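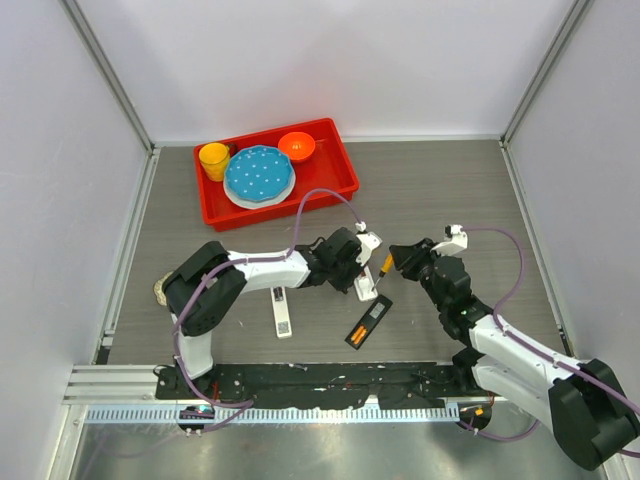 Brallow two-basin dish tub, review after a whole summer of use

Got this in June, its September now, so I figure I've earned an opinion. Short version: good tub, dumb plug, buy it if your sink is like mine. Long version below, typed fast because I have to be out the door by 3.

Why I wanted one

No dishwasher. Never had one in this apartment and the landlord isn't going to put one in. The sink is one big basin, old, chipped enamel by the drain, and every plate that touches the chip gets a gray mark that takes scrubbing powder to get off. So for years I filled the entire sink for four forks and a pan. Lots of hot water down the drain. Then the water heater started acting up and I had to get serious.

Tried a plain mixing bowl first. Too small. Tried an old storage bin, cracked at the corner the second week. Then a cheap round tub from the hardware store, ok for cups, useless for dinner plates, they stand up on edge and the top third never gets wet. Anything round is a waste of time for plates. Go rectangular.

What it is

Rectangular tub with a wall down the middle. Wash on one side, rinse on the other. Soft-ish plastic, gives a little when you lift it. Handles at both ends, molded in. Plug in the wash side only. Comes in gray or a green I didn't like so I got gray.

The divider is off center, wash side is bigger. Smart. My big skillet goes in flat with the handle sticking out over the edge. Stockpot does not fit and I don't think any tub fits a stockpot, that one still goes in the bathtub if I'm being truthful about how I live.

Using it

Fill wash side with hot and soap. Fill rinse side with cold, little splash of vinegar if I remember. Glasses first, then cups, then plates, then the greasy stuff. My grandmother's order and its the right one. Water stays decent through a full dinner for four if you scrape properly. If you don't scrape, you are changing the water halfway and thats on you.

Rinse side gets sudsy by the plates. Dump and refill once. No way around it that I've found.

Noise: way less. Old sink was like a drum, this isn't. I can wash up at 11 at night with somebody asleep on the couch. Also haven't broken a single glass since June, and I am a glass breaker.

The plug

Ok. The plug. It's a push-in rubber thing with a tiny tab and you have to fish for it under greasy water, and when you pull it the tab bends instead of the plug coming out. By July I was using a butter knife. By August I'd given up and just tip the whole tub, which is heavy when full and slops on your feet.

Emailed Brallow. Got a reply from a Tatiana Trnka in customer service, quick, polite, she sent me a replacement plug with a longer tab at no charge. Better! Not great. The longer tab floats up where you can find it, so thats fixed, but it doesn't seal as tight and I lose maybe an inch of water over a long wash. I went back to it anyway. Less annoying than the knife.

So if yours shows up with the short tab, email and ask. They didn't make me send a photo or a receipt or anything.

Compared to the others

My sister has the Movero folding one. Folds flat, nice in a camper, and she loves it, but the folds hold gunk. You have to go around every crease with a brush and she doesn't, and I've seen inside them. No divider either. If you've got zero storage ok. Otherwise no.

The Polák one is enameled steel and gorgeous and costs a lot more. Borrowed one for a week. Loud, heavy, and I chipped a saucer on the first day. Would look great on a shelf full of onions.

Tronditz makes a tub with a drying rack that sits on top. Didn't try it, looked at it in the store, rack slots were too narrow for anything with a deep rim. If you own soup bowls bring one with you to check. I stood there with my hands making a bowl shape like an idiot.

Cleaning it

Wipe it out every night, upside down on the counter to dry. If you leave it sitting with water in, you get a slimy line and then a smell. Baking soda takes it off. Tomato sauce stained the wash side orange the first week and it never came out. Don't care, but if you would care, get the green maybe.

Don't put boiling water in it. Label says 100 degrees max and I assumed that meant they tested it at a boil, but no, mine is Fahrenheit?? which is barely a bath. I use hotter than that every day, straight out of the tap, and it's fine so far. Kettle water made the bottom go wavy for a minute and I quit doing that.

Water saved

I don't have a meter of my own so no real numbers. The box claims 2000 gallons a year. Sounds like a box number to me. I do know I run out of hot water a lot less, and I used to run out most nights.

Size stuff, people always ask

Fits a standard single basin with finger room at the ends. Will NOT fit in one half of a double sink, don't even try. Measure the bottom of your sink and not the top, mine narrows going down and I got lucky.

Would I buy it again

Yes. With the long plug. Four stars, the missing one is the plug and they know it is. If they ever make one with a drain on the rinse side too I'll get that and give this one to my sister so she can throw the folding thing out.

Edit: somebody asked if the handles dig in when its full. Yes a bit. Fold a dish towel under your fingers.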